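Project report, Teaching by Demonstration, group 3
Ville Partanen, Samina Khattak, Elsa Kemppainen
Tutor: Myrto Kontogiannis

1. What we wanted to do

Show a task by hand, record it, train a policy on the recordings, run it on the lab arm. Task = packing wrapped rice crackers into a shallow cardboard box. We named the project Pomeo in the first week and the name stuck.

Original plan was teleoperation with the leader arm. Dropped in week two. The lag was bad and Samina could not get the wrist to roll far enough to pick up anything lying flat. Hand-held gripper instead: you hold it, you do the task yourself, the camera on it records what the fingers are doing. Much faster per demo and you can take it out of the lab, so we did most of the recording at Elsa's place.

2. Why crackers

Cheap. Also hard in a useful way. The packets are shiny, they slide, and the serrated ends fold over when a finger pad touches them. A wooden block always looks the same from above, a cracker packet never does.

3. Recording

Target was 500 demos. One demo = one packet from the table into the box. Every session started with the calibration routine, open and close fully, hold still, then begin. We forgot this in the first evening session and had to throw out the whole evening.

Rules we ended up with:
Start with the gripper well back from the packets.
Approach slow, close slow, lift straight up before moving sideways.
Release low over the box. Dropping from high looks fine to a person but the policy learns to let go early.
If you fumble, finish the demo and tag it. Do not stop halfway.
Mix up the packets between demos, turn some face down.

The last one we added late and it shows in the results. Ville did most of the early recordings and he lays things out very neatly without noticing, all the same way up.

Box position also mattered. Early on it was always straight ahead. Later we shifted it and let the free packets get closer to the front wall, where there is not much room for the fingers.

4. Training

Standard imitation setup from the course repo, nothing changed except image crop and the learning rate. Fumbled demos left out the first time, put back in the second. Putting them back helped. We think its because the policy finally saw what recovering from a bad grasp looks like, but we did not test that seperately.

Time sync between camera and finger width was off by a few frames in the first export. Elsa found it by watching the fingers close on nothing. Fixed with a constant offset, ugly but ok.

5. Results

On the arm, lab table, 17 trials with the final policy. Packets in the open: mostly fine. Packets lying against the box: bad, it pushes them along the wall and then grabs air. Packets already inside the box sometimes confuse it and it goes for those instead of the free ones. Up to 5 retries allowed per trial, after that we called it a fail.

Worst failure was two packets overlapping. It picks both or neither.

6. What we would do differently

More demos near the box wall. More than one person recording from the start, our grips are all different and you can see it in the paths. Write the tags down during the session and not after dinner. Also a stop condition, right now the policy does not know when it is finished and hovers.

Last setup we recorded with, busy background and all: 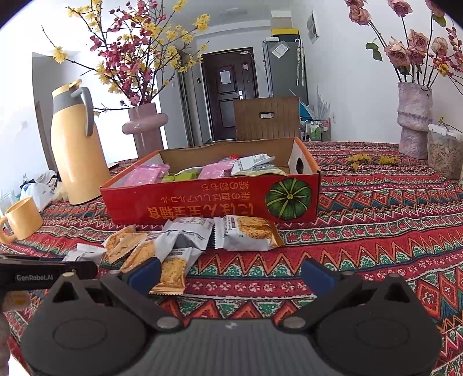

Helmi Mäkelä: Read it through, good work on the fumbled demos. For the wall problem I would try recording a nudge first, slide the packet away from the box with one finger and then grasp. We did that with sachets last August and it was worth the extra seconds. Can you send me the offset you used for the sync?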